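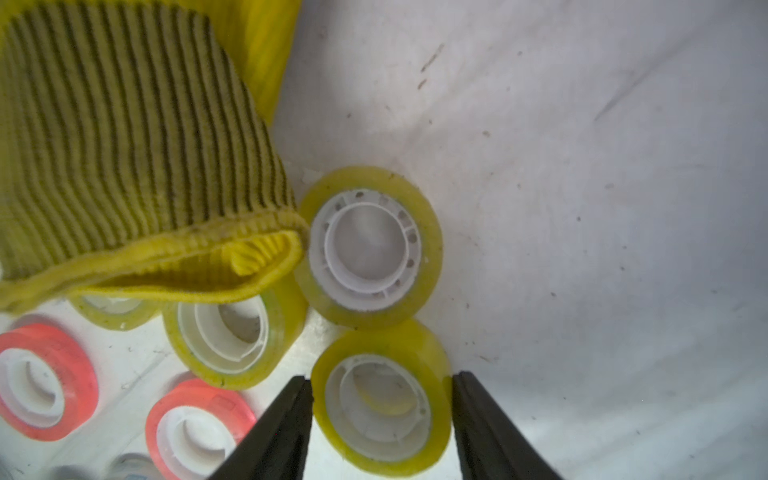 I have moved out of 3 apartments in my life and each time I swore I'd start packing early. Reader, it is the night before.

---

The movers quoted me $800. Then they asked if there was a piano. There is no piano, but I could hear in the guy's voice that a piano would have been the end of me.

---

Joon-young Ji offered to help and then asked "how many books," in the tone of a man looking for the exit. I said a normal amount. He has seen my living room. He said he'd check his calendar.

---

Things I've found so far: a key that opens nothing, the warranty for a toaster I gave away, and a birthday card I bought for my sister in September and never mailed. Her birthday is in September. I'm keeping the card. There will be other Septembers.

---
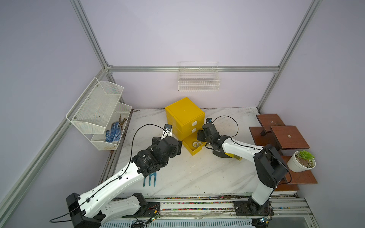
My method was going to be one room at a time. What happened is I opened a closet, sat down, and read old letters until it got dark.

---

Packing rule I made up tonight: if I can't say what it is in one word, it goes in the box marked MISC.

Update: there are 2 boxes marked MISC.

Update: the kitchen is now also MISC.

---

Called Werngate to shut off my internet. They wanted to know what they could do to keep me as a customer. I said they could move the building. She put me on hold to check.

---

Paweena Tanasarn, who has lived downstairs this whole time and whom I've spoken to mostly about the trash pickup, came up with soup. Now I'm sad to be leaving. This is terrible timing on her part.

---

She also told me she could hear me practicing the guitar. I asked if it was getting better. She said the soup was best while it was hot.

---

For anyone asking, the new place is smaller, costs more, and has a view of a parking lot. I signed the lease in under an hour because the kitchen had a window. I've never once looked out a window while cooking, but I think I could be that person.

---

Joon-young checked his calendar. He's free after 4, when the truck will have been gone for an hour. He's bringing beer, though, and I've told him which box to sit on.

---

It's past midnight. Bed's taken apart. I did that first, for some reason, so I'm going to sleep on the mattress next to MISC and see how everybody feels in the morning.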